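3.2 Personal items and surface finish in shared kitchens

The second part of the survey dealt with what tenants do to the kitchen once they have moved in. Earlier work on shared housing has mostly looked at floor area, rent and the number of people per cooker. Less has been written about small changes that cost nothing and need no permission, such as putting a postcard on a cupboard door. We treat these as a form of marking, in the sense used by Visser in her study of student houses in Drirnis, where the same kinds of item turned up in very different buildings.

Forms were sent to 1,291 households in the two districts covered by the Dorkano housing register. Each form asked the person filling it in to list any item fixed to a wall, door or appliance in the kitchen, to say who had put it there, and to say whether anyone else in the household had objected. Households with only one adult were left out at this stage, as the question of objection did not apply to them. A further set of questions asked about the material and colour of the main surfaces.

Stickers and small photographs were the items most often named. They were usually placed on the largest smooth surface in the room, close to the side where the door opens, and they tended to sit near or on top of one another (Figure 4). Tenants often could not say who had put up the first one. Later items were added beside it, and the group was then left alone even after the person who began it had moved out. 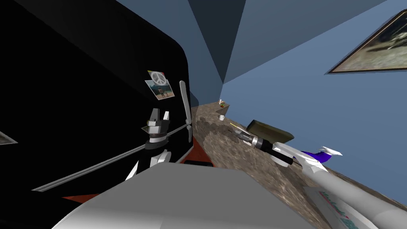 Figure 4. Peace sign sticker and small photograph overlapping on a glossy black surface.

Objections were rare and mostly concerned notices. A rota or a request about washing up was seen as one tenant speaking to the others, and it was taken down sooner than a picture. Several people wrote that they disliked a particular sticker but would not remove it. One tenant in the Vekach district had lived for seven years with a football badge she described as ugly, and had moved it with her when the old appliance was replaced.

Landlords took a different view. Of those who answered the separate landlord form, most said they cleared all fixed items between tenancies, and some charged for it. The charge was rarely written into the agreement. Where it was, the wording spoke of 'marks and residue' and made no difference between a sticker and a burn. This matters for the argument in section 5, as it means that the traces left by one group of tenants only reach the next where the rooms are let one at a time.

The questions on surfaces gave less clear results. We had expected tenants to put fewer items on patterned finishes than on plain ones, and the answers do point that way. Stone and stone-effect finishes with veins and speckles were almost never used for fixing anything, while plain painted panels in the same room often were. Tenants gave practical reasons - tape does not hold, or a small picture gets lost against the pattern - but a few also said that a stone surface looked finished and did not seem to need anything.
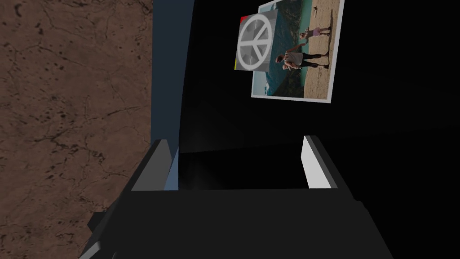 Department of Housing and Domestic Studies, University of Fawzy

There are limits to what the forms can show. People listed what they noticed, and an item that has been in place for years may no longer be noticed at all. Mirjam Visser, who read the first batch of replies, pointed out that households which sent back a blank list were often the oldest ones. We therefore arranged follow-up visits to 300 addresses, beginning in April, and compared the list made by the visitor with the one on the form. The visitor's list was longer in most cases. The items missed by the tenants were chiefly magnets, old delivery labels and safety notices.

The visits also allowed us to correct the answers on materials. Tenants frequently wrote 'marble' for any surface with veins in it, and 'granite' for any with spots. These replies have been grouped as 'stone or stone-effect' in all the tables that follow, and no claim is made about the true material unless the landlord supplied it.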